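Régler la force de préhension du kit Grundik pour les textiles

Le kit Grundik est livré avec un profil de saisie conçu pour les objets rigides. Sur du tissu épais, ce profil serre trop tôt et trop fort. La procédure suivante permet de créer un profil textile dans Condero, le logiciel de commande fourni avec la main. Comptez 20 minutes la première fois.

Avant de commencer

Vérifiez que la main est correctement fixée au poignet et que la caméra est reconnue au démarrage. Si vous utilisez l'adaptateur Barnell, mettez d'abord à jour son micrologiciel, car les anciennes versions ne transmettent pas le retour d'effort du pouce. Gardez l'arrêt d'urgence à portée de main pendant tous les essais.

Étape 1 – Créer le profil

Dans Condero, ouvrez le menu Préhension, puis Profils, et dupliquez le profil par défaut. Donnez au nouveau profil un nom facile à retrouver. Réglez le seuil de contact sur 3 et la force maximale sur 17. Laissez la vitesse de fermeture telle quelle pour l'instant.

Étape 2 – Approcher le tissu

Amenez la main ouverte jusqu'à la pièce en mode manuel. Les quatre doigts doivent se présenter côte à côte, le pouce en opposition. Fermez ensuite par petits pas, en surveillant le retour de la caméra de poignet. Un léger pli au bout des doigts suffit ; si la matière s'enfonce nettement sous le pouce, rouvrez d'un pas.

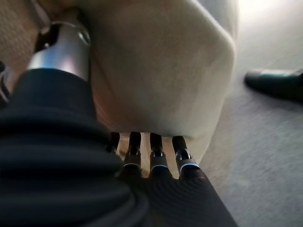 Textile clair et épais, vu depuis le poignet.

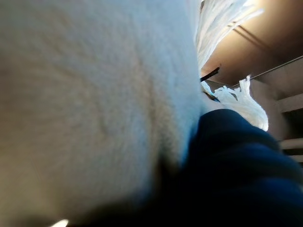
Étape 3 – Enregistrer la position de fermeture

Quand la prise vous convient, cliquez sur Mémoriser. Condero enregistre la position de chaque doigt et l'effort mesuré. Rouvrez la main, reculez, puis relancez la saisie en mode automatique. Répétez l'opération 7 fois avec la même pièce, en la reposant chaque fois un peu différemment.

Si la pièce glisse, augmentez la force maximale d'une unité à la fois. Si les doigts se ferment dans le vide, abaissez plutôt le seuil de contact. Ne modifiez pas les deux valeurs entre deux essais, vous ne sauriez plus laquelle a joué.

Étape 4 – Contrôler le détourage

Le module de vision Chatzigeorgiou sépare la pièce du fond d'après la texture et la luminosité. Il fonctionne bien sur les couleurs franches, moins bien sur le blanc à contre-jour. Dans ce cas, baissez l'exposition dans l'onglet Caméra et refaites l'acquisition du fond. Écartez aussi les autres tissus de la zone de saisie – le module a tendance à regrouper deux matières qui se touchent.

Étape 5 – Exporter

Enregistrez le profil, puis exportez-le sur une clé USB. Le fichier peut être rechargé sur une autre main du même modèle, mais il faudra refaire l'étape 3, les positions mémorisées dépendant du calibrage de chaque main.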